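Garkanov Workshop Opens Its Gripper Build to the Neighbors

Shared shop releases plans for Jadau, a pair of hand-held grippers made on evenings and leftover filament

The Garkanov shared workshop said this September that it has released the full plans for Jadau, a pair of hand-held grippers designed and built by members between other, more sensible projects. The plans are free. The parts for one pair come to 834 separate lines in the shop's spreadsheet, a figure that includes every washer and one entry reading only "ask Ekkachai."

"We set out to build an arm," said Abdelilah Tahiri, who leads the build. "The arm is still in a drawer. The hands came out well, so we're announcing the hands."

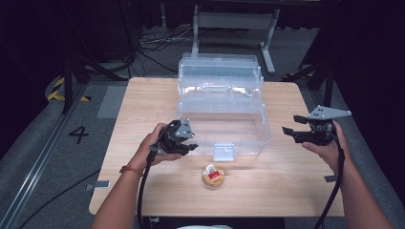
Jadau is held out in the open, one gripper to each hand, and its jaws are meant for the small, annoying objects found in any house. Members have been recording themselves at everyday chores so that the arm, when it leaves the drawer, will have something to copy. The current chore is tidying. A clear two-tier storage box and a little round tin with a gold rim make a good test, as the box has a small latch tab in front and the tin sits low on the table. The gray triangular mounting plates are on their seventh version. Cables remain a matter of opinion — Marcelle Pichon wants them gone, and Raphaël Jacquet, who soldered them, does not.

The group has logged 1269 practice runs so far. Dexter Dizon, who labels the recordings, described them as "mostly usable" and asked that the word "mostly" be kept in.

Printing files, wiring diagrams and the spreadsheet are available at the front desk or by writing to the workshop. Build nights start at 7 p.m. Visitors are welcome to try a pair, and should bring their own small objects.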